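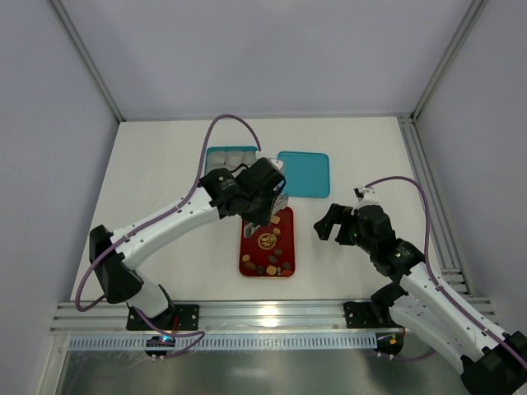 Two arms trained together will always be slower to teach than one, according to Bogdan Neagu, and for years he argued against bothering. He has changed his mind after reading the results published this week by the Stirnberg lab, where a pair of arms working over the same table learned a set of food sorting jobs from far fewer demonstrations than his own group had needed.

Mar 4, 2022

242 shares | 14 comments

The method, which the lab calls Kioko, deals with a common problem in robot learning. A person guides the arms through a job many times, the movements are recorded, and a program learns to copy them. With small, uneven items such as nuts or biscuits, no two recordings look alike, and the program tends to average them. The gripper then closes between two pieces and picks up neither.

Kioko splits each recording at the moments when a gripper opens or closes, and learns the short pieces separately. A second program chooses which piece comes next and which arm should do it. The other arm holds its position until it is called on.

"Most of our failures in January came from both arms wanting the same item," said Atieno Kinyua, the paper's lead author. "Once we made one of them wait, a lot of that went away."

The team recorded 62 demonstrations for each of six jobs. These included moving snack pieces from one tray to another, separating dark pieces from pale ones, and lining up small blocks along the edge of a tray. Each trained system was then tested with the trays shifted to positions it had not been shown.

Results were uneven. Block jobs were finished in most trials. Colour sorting did nearly as well under steady lighting but got worse when the lab lights were dimmed. Moving flat biscuits was the weakest of the lot, as the fingers often pushed a piece along the tray before getting hold of it.

Hường Đinh, who ran the trials, said the cell was kept the same throughout, apart from the position of the trays. She said a softer fingertip would probably help with the flat pieces, but the team wanted to measure the learning method before changing the hardware.

Splitting the recordings also cut training time. A full run took 14 hours on the lab's own computers, down from more than a day with the earlier version.

Kanyarat Ruangrit, who works on packing lines at Wivel and was not part of the study, called the results useful but early. She said a factory would want to see the same job repeated for weeks, with crumbs on the table and different people loading the trays.

The lab plans to release its recordings later this year. Tests with a third tray layout and a wider range of foods are under way.

62 comments on the original post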